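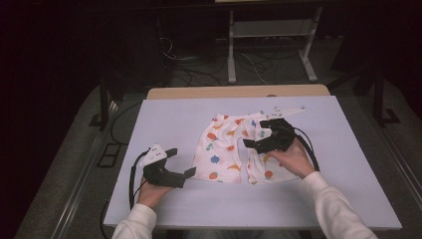

Call for Participants: Open Day Demonstrators, Wesell Manipulation Laboratory

The Wesell Manipulation Laboratory invites applications from adults who wish to serve as demonstrators at its September open day. Demonstrators will work at a table in front of visitors, folding small garments with a pair of hand-held grippers, and will answer simple questions about the task.

About the event

The open day is held each year in the Pendlow Building and is open to residents, school groups and invited guests from industry. Visitors move through the building in small parties, and each party stops at the folding tables before going on to the robot hall. Last year's event received almost 1000 visitors. The folding tables are intended to show how a person's movements can be recorded and later used to teach a robot to handle cloth.

Duties

Selected participants will be expected to:

Attend a paid training session at the laboratory before the event.
Fold children's shorts, shirts and small towels with the grippers, following a set order of steps.
Return each garment to its starting position before the next party arrives.
Repeat the task at a steady pace for the length of a shift, with regular breaks.
Refer technical questions to the staff member on duty.

Each demonstrator will work two shifts. Staff will set up the equipment and will remain in the room at all times.

Who may apply

Applicants must be at least 18 years of age and have full use of both hands. They must be able to stand for long periods and to speak comfortably with members of the public. No background in robotics or engineering is required. Experience in tailoring, laundry work, retail display or teaching is welcome but will not be treated as a condition of selection.

Applicants who took part in the Kofler towel study may apply again. Current employees of the laboratory are not eligible.

Clothing and conduct

Long hair must be tied back, and rings, bracelets and watches must be removed before work begins. Closed shoes are required. Demonstrators may not take photographs of the equipment during training.

Recording and consent

Hand movements and video of the work surface will be recorded during both training and the open day. Each participant will receive a consent form and may withdraw at any time before the recordings are processed. Names will not be stored with the recordings.

Payment

Participants will be paid for training and for each shift at the laboratory's standard hourly rate. Travel costs from within the Storkum district will be repaid on presentation of receipts.

How to apply

Please send a short letter stating your availability in September, together with a daytime telephone number, to:

Keegan Treloar
Open Day Office, Room 2137
Pendlow Building, Wesell

Applications should be marked with reference 1651 and must be received by 4/13/25. Applicants chosen for training will be notified in writing.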